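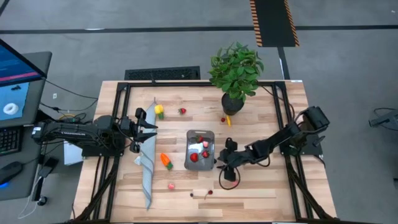 Photo: Kalevi Jääskeläinen / Karppinen

I have a confession: I bought a whole set of toy fruit and vegetables for a kid who visits twice a year. And then I kept buying! My niece wanted strawberries, so we have a ridiculous number of strawberries, plus a carrot with its leafy green top, a yellow pepper and a peach that keeps rolling under my couch.

The trouble with play food is putting it away. For 7 months mine lived in a drawstring bag (a terrible idea - you have to dump the lot to find one banana). What finally fixed it was a plain gray bin with a handle cut into each end, the kind you'd buy for a bathroom shelf.

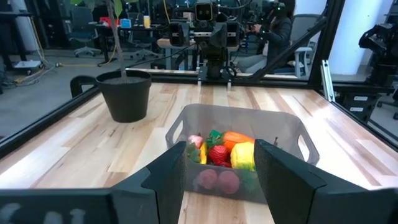 See-through sides mean the strawberry is easy to spot.

I like a bin you can see into, and I like it low, so small hands can reach the bottom. Skip the lid. I paid $20 for a fancy lidded crate from Dosport and the lid went missing by March.

My other trick is a striped dish towel. Lay it out on the table and it's a market stall, a picnic, a river, whatever the afternoon needs. Put a real-looking plant at the back and you've got a garden to pick from! My niece will happily "harvest" for ages, and when she's done everything goes in the bin, strawberries first. She's strict about that.
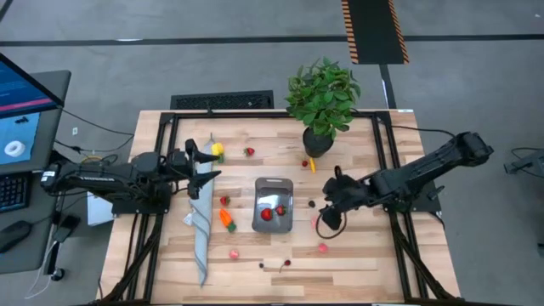 Strawberries in the tray, carrot still out by the towel.

We don't always finish. Some nights the carrot stays on the table and I find it next to my coffee in the morning, and I've decided that's fine. The peach is still my job, and so is the couch.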